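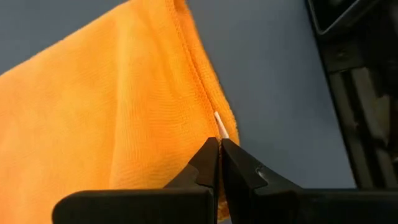 Progress report to the Viklund Fund
Project: Wanell, shared laundry and textile repair in the Flotarell housing area
Reporting period 2
Submitted February 2020 by Gunnel Nygård, project leader

1. Summary of the period

The Wanell project has now finished its second reporting period. The laundry room in the basement of Flotarell is open again after the drain work, and the repair corner next to it has been in use since October. We are behind the plan in one part, the written washing guide, and a little ahead in the part which concerns repair of bedding. The budget is kept, with one change that we ask the Fund to approve (see section 6).

I want to thank the Fund for the quick answer to our letter in the autumn. It helped us to order the second dryer before the price was raised.

2. The laundry room

At the time of the first report the room was closed. The floor drain had been giving us trouble for long time, and when the plumber opened it he found that the pipe had sunk under the wall, so that the water stood in it. The housing company paid for the pipe and the concrete. From the project money we paid only for the new floor mat and for the painting of the wall where it was opened.

The room has three washing machines and two dryers. One of the washing machines is the old one which we kept. The residents asked for this, as it takes heavy rugs and has a long soaking program that the new ones do not have. It was serviced in connection with the drain work, and the rubber ring in the door was changed. The service man thinks it can run some years more, but he does not promise it.

The booking is done in the Stotico system, in which the residents already book the guest apartment. Our first idea was to have a separate list on the door. We tried both during the first weeks, and it led to double bookings, so the paper list was taken down. For residents without a computer or a smart phone Teodor Eide takes bookings at the office in the morning. This takes more of his time than we had thought, and we come back to it under section 5.

Noise has been the most discussed question. The apartments above the room hear the spinning, in special after the evening meal. We have moved the last booking time to an earlier hour and have put rubber feet under the machines. One family says that it is better, another says that there is no difference. We will ask the housing company to measure the sound before the next report.

3. Textile repair

The repair corner consists of a large table, two sewing machines, an iron and a shelf with thread, buttons, elastic and patches. The table is a good height for standing work, but some of the older participants want to sit, and for them we have borrowed chairs that can be raised.

During the period 21 households have used the corner. Most of them come with bed sheets, work trousers and children's outdoor clothes. We had expected more curtains. The most usual work is:

Sheets which are worn thin in the middle. They are cut along the middle, turned so that the outer sides meet, and sewn again. It is an old method and several of the residents knew it from their mothers.

Zippers in jackets. This is difficult, and we have stopped to offer full replacement of zippers in winter jackets. We change the slider if that is enough. If not, we give the address to a tailor.

Towels with broken edges. The edge is cut clean, folded twice and sewn. Towels that are too worn for this are cut into cleaning cloths.

Knees and elbows. Patches are placed from the inside if the owner wishes that it shall be seen as little as possible.

The cleaning cloths deserve some words of their own, as they became a larger part of the work than we planned. The school kitchen beside Flotarell asked if it could receive cloths from us, and we agreed to make 300 of them. So far 200 have been delivered. The kitchen wanted the cloths to be hemmed on all sides so that threads do not come loose in the drain, and we changed our method after this. An unhemmed cloth goes quickly to make but it loses its shape when it has been washed in high temperature. With a zigzag seam it holds better, and the time is not much longer when one has got the habit.

The kitchen has also asked us to keep terry and smooth cotton separate in the bags. We do this now already at the cutting.

4. Washing guide

The guide should have been ready in this period. It is not ready, and I take the responsibility for that. The reason is mostly that we started with too much text. The first draft explained all care symbols, all types of fiber and the history of the different detergents, and when we tried it with a group of residents they read the first page and put it away.

The new draft has one page for each kind of load, and it says which program, how much detergent and if the dryer may be used. The following advice is already decided and hangs on the wall in the laundry room:

Wash new colored towels and cloths alone the first two times. Strong red and orange can give color to other things.

Do not use fabric softener for terry or microfiber. It makes the cloth less able to take up water.

Fill the machine so that a hand can still be put in above the clothes.

The water in Flotarell is soft. Use the lowest amount that is written on the package.

Leave the door and the detergent drawer open after the wash.

Clean the filter of the dryer before you start, also if the person before you has done it.

The point about soft water has given result. Before, many used a full measure for hard water and the clothes came out stiff. We have fewer complaints about this now.

We will translate the guide when the text is settled. The translation was planned in the original budget and the money is untouched.

5. Staff and working time

Teodor Eide works half time for the project and is present in the repair corner in the afternoons. The bookings in the morning were not in his work plan. For the moment he takes them together with his other tasks in the office, but he has said clearly that it can not continue like this through the whole year. Our proposal is that the residents' association answers the telephone for bookings on its own hours, and that Teodor only takes care of problems in the system. The association has given a positive answer in principle. A date is not fixed.

I have myself spent more time on contact with the housing company than was foreseen, because of the drain. This part is now finished.

We also had a two-day course in care and oiling of the sewing machines. It was useful. One of our machines had been skipping stitches since we got it, and the cause was only that the needle was of the wrong type.

6. Economy

The costs follow the budget in total. The painting and the floor mat were not foreseen, but the electrical work became cheaper than the offer, and these two nearly take out each other.

We ask the Fund to approve that the remaining money in the line "Exhibition and opening event" is moved to the line "Materials, repair." The opening was held in a simple form, with coffee in the laundry room, and the residents do not see a need for an exhibition. Thread, needles and elastic are on the other hand used faster than we calculated, mainly because of the cloths for the school kitchen. The detailed table is sent in the separate file, together with the receipts.

7. What was difficult

The long closing of the room made that some households bought their own machines and will probably not come back. We do not blame them. In the repair corner the difficult part is unfinished work. Clothes are left with us and the owner does not return for them, and the shelf becomes full. From now on each piece gets a note with name and apartment, and Teodor calls the owner when it has been lying too long.

We have also had to say no to commercial jobs. A café wished that we should repair its tablecloths for payment, but this is outside the agreement with the Fund.

8. Next period

The washing guide will be printed and given to all households, and after that translated.

The remaining cloths will be sewn and delivered to the school kitchen.

The sound in the apartments above the laundry room will be measured, if the housing company agrees.

The phone bookings will be handed over to the residents' association.

We will buy a better lamp for the sewing table. In the winter afternoons it is hard to see dark thread on dark cloth, and the ceiling light does not help there.

The Fund is welcome to visit us. The repair corner is open in the afternoons, and I am glad to show the laundry room at another time if that suits better.

Gunnel Nygård
Project leader, Wanell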